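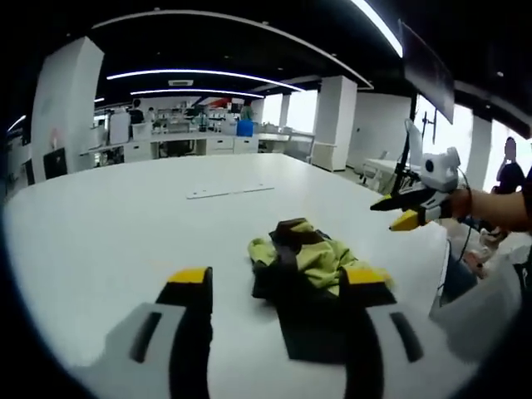
Skeselville Bowling Club - Competitions Section

I've been drawn at home to Bradell in the Wendov Plate again, and I'm going to use my turn on this page to moan about substitutes. Diarmuid Tierney gave me the slot on the understanding that I wouldn't go on about the car park, so I won't.

The rule as it stands lets a side bring in a replacement at any point up to the semi-final, provided the replacement hasn't already played in the competition for somebody else. Fair enough, you might think. People get ill, people have weddings, knees give out (mine did in March and I was very glad of the cover). But look at how it gets used! We played a triples match last season against three people, none of whom had been on the entry form. Lovely company, very good bowlers, and they beat us by 2 shots on the last end. I still couldn't tell you whose team it was supposed to be.

My view is that one substitute per side per round is plenty, and that at least two of the original names should be on the green for triples. If you can't manage that, you ring the other skip and ask for a different evening. We used to do that all the time. I once played a tie at Urio starting at half past eight, with the sun right in our eyes and the mower man waiting to lock up, and it was one of the best games I've had.

The argument on the other side is that we need the entries. There are 23 teams in the Plate this year and I know that's down on what it was, and yes, a tight rule might put off the clubs with only a handful of regulars. I do take that seriously - Bradell could hardly raise a side for a while. But a club that's short could simply name a squad of five at the start and pick from it. That covers holidays and bad backs and everything else, and we'd all know who we were playing. 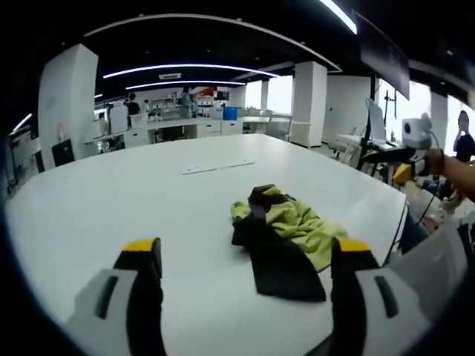
Page last changed: Thursday 18th June

I've had a couple of grumbles back already, mostly saying it's only a friendly little cup and I should calm down. Well, it is a friendly little cup, and I've been trying to win it for years! Being friendly doesn't mean the draw sheet should be a work of fiction by July.

So I'd like it put to the vote before next season's forms go out. Squad of five, names in by the closing date, one change a round. If you're for it, or dead against it, tell Diarmuid or catch me at roll-up. I'm usually on the far rink, complaining about the ditch.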